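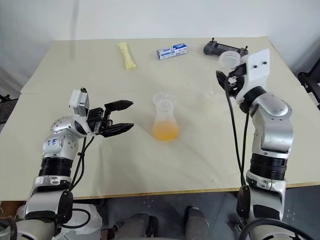
Head camera, two-arm pouring setup, right gripper on a clear cup and the flask standing mid-table.

Wanduvum Pour
Release notes and data card, August 2023

Hello, and thank you for taking a look at this one. Wanduvum Pour is a set of teleoperated demonstrations of a two-armed robot handling clear cups, a flask and an orange drink on an ordinary tabletop. We collected it at Foltel over a long stretch of spring and early summer, and we're letting it out now so that people working on imitation learning have something a bit messier than blocks and bins to practice on.

What is in it

There are 1461 episodes. Each one is a person driving both arms through one attempt at a task, start to finish, with joint positions, gripper openings and video saved together. The longest episode is 2647 frames, and you'll know it when you reach it, since the operator spends most of it trying to get hold of a cup that keeps sliding away (we kept it, and we're rather fond of it).

The tasks:

pour_cup_cup: pick up a cup and pour what's in it into a second cup
pour_flask_cup: pour from the flask into a cup held by the other arm
place_cup: pick up a cup and set it down upright somewhere else
free: the operator was asked to tidy or rearrange as they liked

The training split has 1362 episodes and everything else is held out. Please don't train on the held-out part, even a little! The split was made by recording session, so a session never appears on both sides.

How it was recorded

The operator works from a pair of small leader arms, built to match the big ones joint for joint. Move the left leader and the left arm follows; squeeze its handle and the fingers close. New operators got one afternoon of practice before anything of theirs was saved, and most said the hard part was patience. You want to pour at the speed you would in your own kitchen, and at that speed the drink goes everywhere.

Video comes from a head camera and one camera at each wrist. The wrist streams are close in, with the fingertips and their crosshatched pads always in view, and they are the ones to look at if you care about the last inch before contact. They also pick up every bit of glare and every speck on the white tabletop. We thought about cleaning that up and decided to leave the pixels alone.
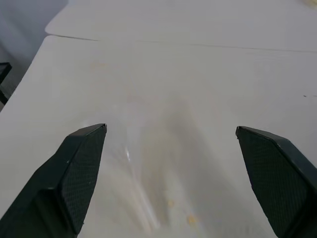
Devendra Ahuja
Data lead, Foltel

I wrote most of the loading code and all of the labels, so if something is named strangely, blame me. Each episode folder holds one file of arm states, three videos and a small text file called notes. Do read the notes. Operators typed them right after finishing, and they say things like "regrasped twice" or "let go too early, cup okay," and I've found more odd behavior that way than with any plot I made.

Two scripts come along with the data. Nistor reads an episode and lines the streams up in time, and Skunby draws them side by side with the gripper openings underneath. Install Nistor first, as Skunby leans on it. Both run fine on a laptop, though Skunby is slow to open anything in the free group and I haven't worked out why.

Spills and other failures

67 episodes carry the label spill, meaning liquid ended up on the table where it shouldn't be. Some are a few drops. In others a cup goes right over on its side and leaves a good-sized puddle. They count as failures in the success field, but they're in the same folders as everything else, so filter on that field if you only want clean demonstrations. If you're training something to notice trouble, start with them.

A few more things to know. Clear plastic on a pale table is hard to see, for depth estimates especially, and we had very poor luck with off-the-shelf segmentation on the cups. The far side of the table usually has some bits and pieces on it, a small white and blue box for one, and no task uses them. The table covering changes between sessions too. 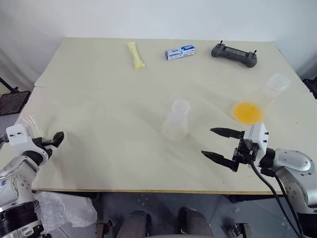

Known problems

Gripper force was never recorded, only opening. That hurts most in the cup tasks, where a squeeze a little too firm bends the rim.

The blue channel on the left wrist camera drifts in the oldest sessions. Nistor has a flag, fix_blue, that gets it mostly right.

Fill levels are not measured. The label says low, medium or high, judged by eye by whoever was driving.

Most of the pouring is done with the right arm. Mirroring the data sounds like a tidy fix, and we tried it, and the results were worse.

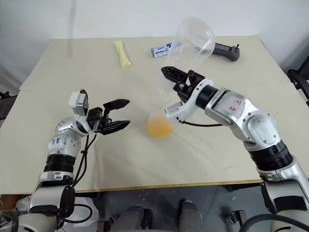 One early user asked whether the pours could be cut into phases (reach, grasp, lift, tilt, return), saying that her policy learned the tilt quickly and then never knew when to stop, and that even rough phase marks would have saved her a week.

Fair point, and we've started on it. Phase marks for pour_cup_cup should be in the December update, with the flask task after that. If you've already marked some up yourself, send them over in whatever format you have and we'll happily merge them in with your name on the contributors page.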